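### 4.2 The open-day session

We ran the fridge task live at the Samden open day in June, in the small kitchen we'd used all spring, and I was more nervous than I'd like to admit! The request visitors made most often was the plainest one (get something out of the fridge).
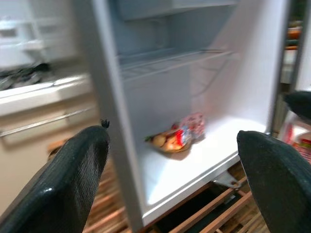 **Figure 3.** Wrist view of the open refrigerator with a bag of food on its floor.

We scheduled 16 runs, with 3 operators taking turns, and I talked people through the Nistis controller in between.

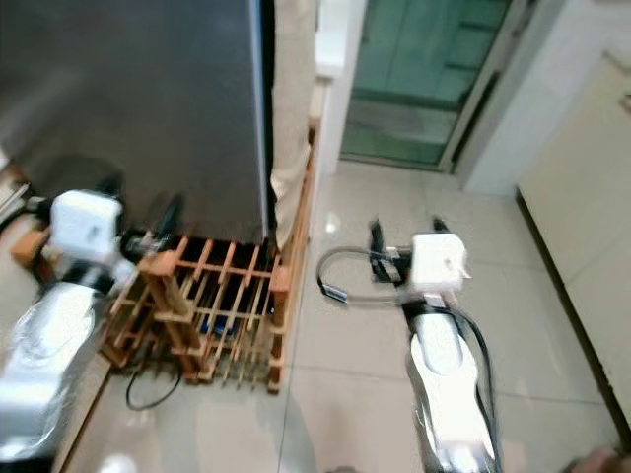 Resets ate far more of the afternoon than we'd planned, partly because I kept stopping to chat. We logged every run in Flovusero anyway, including the ones we restarted.

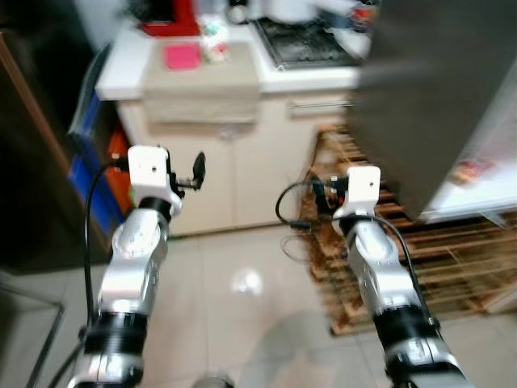 The shorter runs drew the best questions, mostly on reach and on how both arms share a tight space (Section 5 gets into that). By 3 p.m. visitors were suggesting tasks of their own, and we wrote all of them down.

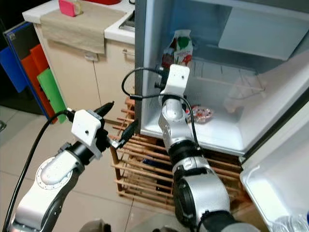
Bermúdez wondered in the feedback notes whether a second arm earns its keep when one could hold the door and the other just waits. Fair point, and we test a one-arm setup next.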